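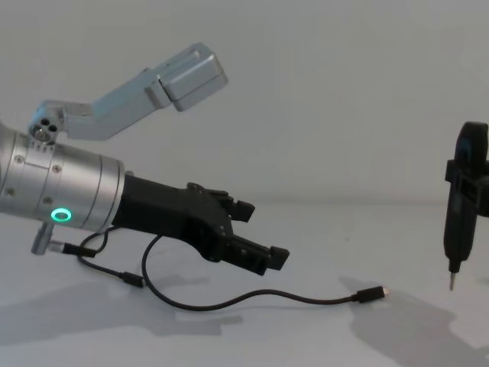
Progress report, July – screwdriving and cable handling demos, Jirkbridge site
To: Maxine Hinds, Tomoana fund
From: Bevan Stubbs

Collection is moving again after the slow start and we are at 60 good demos for the cable task, which was the target for this report. The fastening task is behind, more on that below. Most of the work this period went into the two-arm setup, gripper on the left and the electric screwdriver held upright in its clamp on the right, with nothing on the table the model could latch on to except the thing we want handled. The cable with the USB-C style plug starts out flat on the tabletop between the two tools, and Glenys moves it to a new spot before each run so we don't end up with a model that has memorized one place.

Sorry this is short on polish, writing it between sessions.

What we said we'd do

Get both arms running off one operator station. Collect 60 demos of pick up and present the plug. Collect 60 of drive one screw into the test block. First training run on whatever we had by the end of the period.

Where we are

Operator station – done. Rhydian rewrote the part that lines up the arm readings with the video. Before that the two were drifting apart over a long session and we only caught it when a replay closed the fingers well before they got to the plug. Everything recorded before the fix has been pulled from the set. We looked at patching it afterwards and it wasn't worth the days.

Plug task – done, 60 kept. Another 16 thrown out: dropped plugs, operator bumped the pedal, a couple where the cable caught under the gripper and dragged. We are keeping the recordings of the drops in a separate folder. Fletcher thinks they'll be useful later for teaching recovery and I agree but that is not in this budget.

Screw task – 24 kept out of a planned 60. Behind. Main trouble is the bit walking off the screw head when the operator comes down at a slant. On a hand tool you feel that and correct it. Through the station you don't feel much at all. Fletcher has been trying a slower descent over the last stretch and his runs are cleaner, but they take longer, so the daily number goes down. I would rather have fewer clean ones.

Training run – one done, on the plug task only. It reaches for the plug reliably. The grasp is another matter: it goes to the right place, then closes a bit high and pinches the top of the housing. We think the early demos are to blame, when Glenys and Fletcher were gripping in different ways and nobody had written down which we wanted. There is now a one-page guide taped up at the station. Second run will use only demos made since the guide.

Problems

Lighting. The room at Jirkbridge gets sun in the late afternoon and we lose consistency after 4 pm. Blinds ordered through Custalano, they say they're on the way. Until then we collect in the mornings and use afternoons for labeling and checking. That accounts for a good part of the shortfall on screws.

Operator time. Glenys is with us full days but Fletcher is shared with the Florley job and went back to them for longer than planned. Not his fault. A third trained operator would help, both for the numbers and for variety, as right now the set has two people's habits in it and not much else.

Loose cable. When the free end swings, it sometimes ends up resting against the other one and the operator has to stop and reset. We've tried starting it in a gentle curve instead of a straight line and that seems better. Too early to say.

Labeling. Slower than I budgeted. Every run gets marked for reach, grasp, lift and present, and each gets checked by someone who didn't drive it. Rhydian has a script that guesses the first two marks from finger position and he just has to correct it. Saved us a lot in the last batch.

Money

On budget for staff. Under on equipment, as we did not need the second set of fingers after all. I'd like to move that underspend to operator hours, see the request below. Storage is a little over becuase we are keeping full-size video until the second training run is done. Should come back down after we shrink the older sessions.

Next period

Finish the screw task, 36 to go. Blinds up, afternoon sessions start again. Second training run on the plug, guide-only demos. Test it on 3 plugs it hasn't seen, different housings. Rhydian to write up the timing fix properly so that Florley can use it too, they have the same issue.

Not planning to start on plugging in to a socket until the grasp is sorted. I know it was in the original plan for this stage. Adding it now would only give us more demos with a bad grip in them.

Decisions needed from you

1. OK to move the equipment underspend to operator hours?
2. OK to push the socket task back one period?
3. Do you want the dropped-plug recordings in the data we hand over or left out? Fletcher needs to know before he he sets up the folders.

Maxine, if a call is easier I'm free most mornings before 10, or Glenys can walk you through a session if you're coming out to Jirkbridge. Spreadsheet with the per-session counts is in the shared folder, the tab called "kept" is the current one, ignore the other.

Bevan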